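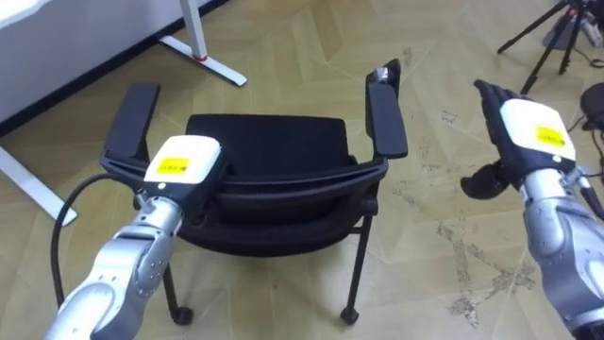
Left hand at the backrest of an office chair, Sirkberg teaching room.

Teaching by Demonstration: Frequently Asked Questions

The following answers are intended for staff, students and partner organisations who wish to take part in robot teaching sessions at the Sirkberg site. Questions about the Skestdale site should be sent to the office there, as its rooms and opening times differ.

What is a demonstration?

A demonstration is one complete performance of a task by the robot while a person controls it. The movements of the joints and the views from the cameras are recorded together. A set of demonstrations is later used to train the robot to carry out the task without a person in control.

Which tasks are taught at present?

The current programme, Urkari, covers everyday work with furniture: moving an office chair away from a desk, returning it, and turning it to face a given direction. Tasks involving food, liquids or glass are outside the programme.

Do I need previous experience?

No. New operators attend an induction of 60 minutes and then complete 40 practice demonstrations, which are not added to the training set. Operators who have already qualified at Skestdale need only attend the safety part of the induction.

Is the robot guided by hand or by remote control?

Both methods are in use. For tasks performed at a table, the operator may take hold of the arm and lead it through the movement. For tasks in which the robot stands or walks, remote control is the only method permitted, and no one may touch the robot while its legs are powered.

How long is a session?

A session lasts three hours, including breaks. Operators must rest for at least five minutes after each block of demonstrations. Most people complete roughly 60 demonstrations in a session, although there is no target and no one will be asked to work faster.

Where should the hands be placed on the chair?

The task sheet states which part of the chair is to be used. Where it says "backrest", either the upper edge or the side is acceptable, provided that the fingers have closed before the chair is moved. 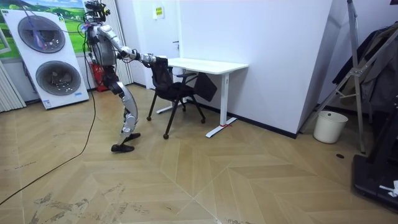 Where it says "armrest", the hand should approach from outside the chair. Operators should avoid pushing with the back of the hand, as this places a load on the cover and may loosen it. If the grip is lost part of the way through, please open the hand fully, move it clear and take hold again. Such recoveries are useful and should be left in the recording.

What if I make a mistake?

Small errors need not be reported. If the robot strikes the desk or a wall, or if the chair tips over, stop the recording and mark it "rejected" on the control screen. Rejected recordings are kept for safety review and are not used for training.

May I move the furniture between demonstrations?

The chair should be placed in a slightly different position each time, within the limits given on the task sheet. The desk must not be moved. Please wait until the supervisor has confirmed that the robot is at rest before walking on to the floor area, and take care to step over cables.

Will I appear in the recordings?

This is possible. Anyone who enters the room during a session may be recorded by the cameras, and a consent form must therefore be signed on arrival. Requests for removal may be made at any time before the data set is closed in October. After that date, faces can be blurred but whole recordings cannot be withdrawn.

Who owns the data?

Recordings are held jointly by the Sirkberg site and Bakker, which supplies the control software. Operators receive a copy of their own recordings on written request.

How do I book a place?

Places are booked through the session calendar. A booking may be cancelled without notice to the supervisor up to 5 p.m. on the day before. Operators who miss three sessions will be asked to repeat the induction.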